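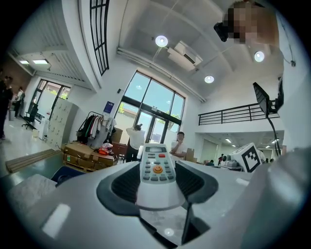
Bells, Bread and Borrowed Hymns: Parish Life in Gumora
Student project report, September 11, 2023

I picked the parish in Gumora for my religion and society project for a simple reason: I'd been to one evening service there and couldn't stop thinking about the singing. There was no organ and no choir up front, just a whole room of people who seemed to know every verse!

My question was how a small parish keeps its prayers and songs going when so few of them are written down. I went to 26 services between the start of July and the end of the summer, and I sat in on the weekday prayer group whenever they'd have me. I also read through the old parish newsletters, kept in boxes at the Romeck library (dusty, but wonderful).

The hymns were the biggest surprise. I made a list of 32 that people sing from memory, and three of them aren't in the printed hymnal at all. Two came over from Bivby with families who moved when the mill there closed. The third has a refrain in a dialect I had to ask about more than once, and I got a different translation each time.

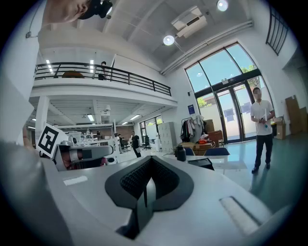

Then there's the bread. On feast days a blessed loaf is shared at the door after the service, and anyone can take a piece, members or not. The newsletters mention the custom as far back as they go, though the prayer said over the loaf has changed. An older version asks for protection on the road to Sirko, where the pilgrimage used to end. The newer one is shorter and asks for peace in every house.

I'd love to go back in winter and hear the Advent songs, which are supposed to be a separate set entirely. My hymn list and notes on the bread prayer are in the appendix.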